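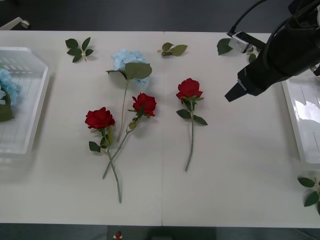 5. La jornada de puertas abiertas como ocasión de estudio

Quien haya organizado alguna vez una jornada de puertas abiertas en un laboratorio de robótica sabe que el público llega con sus propias preguntas, casi siempre mejores que las que uno había previsto, y que conviene dejarles sitio. Con esa idea preparamos la sesión del lunes 24 de septiembre de 2018 en la sede de Zutthorpe, a la que acudieron familias del barrio, dos clases de secundaria y un buen grupo de floristas invitados por la cooperativa Mirneck, con la que ya habíamos conversado largamente durante la primera fase del proyecto.

La tarea elegida para la demostración fue la manipulación de flores artificiales. Habíamos barajado otras (los bloques de colores, las tazas, el eterno cubo), pero las flores tienen una virtud que para nosotros pesaba mucho: todo el mundo ha tenido alguna en la mano y todo el mundo tiene una opinión sobre cómo se coge un tallo. La figura 2 muestra una disposición de trabajo con tres rosas rojas, una hortensia azul claro y varias ramitas de hojas sueltas, entre dos bandejas de plástico transparente. Dos de las rosas tienen los tallos cruzados, y ese cruce, que a primera vista parece un detalle menor, dio pie a la conversación más rica de toda la mañana.

En efecto, cuando preguntamos a los visitantes por cuál de las flores empezarían ellos, la mayoría de los niños señaló la rosa que quedaba apartada, mientras que los floristas se inclinaron con bastante unanimidad por deshacer primero el cruce. Una de las asistentes nos explicó, con una paciencia que agradecemos mucho, que en el taller se libera siempre el tallo de arriba y se sujeta cerca del cuello, nunca por la cabeza, y que las hojas sueltas se dejan para el final porque así se ve mejor cuáles hacen falta. Nuestro planificador, en la versión que llevábamos entonces, ordenaba los objetos únicamente por la distancia a la pinza, de modo que el comentario nos obligó a revisar un supuesto que arrastrábamos desde febrero sin haberlo discutido apenas.

5.1. Desarrollo de la demostración

El brazo, equipado con la pinza Markow de dedos planos, se manejó en régimen de teleoperación durante la primera parte y con la política aprendida durante la segunda. Dicha política se había entrenado con unos 4000 episodios, de los cuales 2000 correspondían a tallos aislados y 800 a tallos en contacto con otros; el resto incluía hojas y montajes mixtos. Entre una ronda y la siguiente se invitaba a algún visitante a recolocar las flores sobre la mesa blanca como le pareciera, sin más instrucción que la de mantenerlas al alcance del brazo. Reconocemos que algunas de aquellas composiciones eran francamente difíciles, y que los alumnos de secundaria pusieron en ello un empeño notable.

Los comentarios del público se recogieron a mano y se codificaron después con el esquema Huỳnh, que ya describimos en la sección 3 y que distingue entre observaciones sobre el objeto, sobre el movimiento y sobre la intención atribuida a la máquina. Nos llamó la atención la abundancia de estas últimas. Expresiones como «está pensándoselo» o «no se atreve» aparecían sobre todo en las pausas previas al agarre, cuando la pinza permanecía abierta sobre la mesa, y aparecían también en boca de los profesionales, que por lo demás hablaban de los tallos con un vocabulario muy preciso.

No pretendemos extraer de una sola mañana conclusiones generales, y el lector hará bien en tomar estas notas como lo que son, el relato de un encuentro del que aprendimos bastante. Sí incorporamos, a raíz de él, un criterio de prioridad para los tallos superpuestos, cuya formulación se detalla en la sección 6 junto con los ensayos comparativos.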